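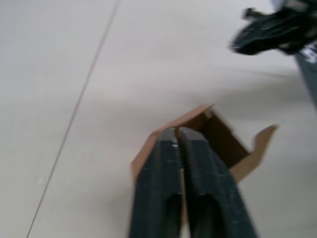 Trying to work out postal voting for the Gerlach by-election and going round in circles. I'm away for work till December so can't get to the booth in person. Form says the ballot goes in the inner envelope, then the outer, and then mine came with a note about "bulk return" for shared households. Does that mean we can put all ours in a small open cardboard box like that one and hand it over the counter, or does each one have to be posted seperately? Rang the office, on hold 50 minutes, gave up.

**Hauke Schmieder**

---

**Stomia**

Separate. Always. Each outer envelope needs its own signature and witness. Bulk return just means one person can drop off for the household, max 2 others where I am, check yours. Sign the back too, people miss that. Ours was knocked back last time over a missing date of birth, and that seat came down to 992 votes so it matters.

---

**Listivance**

why bother, same mob gets in every time

---

**Jolent**

Ignore above. Cutoff for applications is 16th August, recieved not posted. Counter at the council offices shuts at 12 on the last day, or did last election. If your witness is travelling with you that's fine, they just have to be enrolled. Don't know about the household thing sorry.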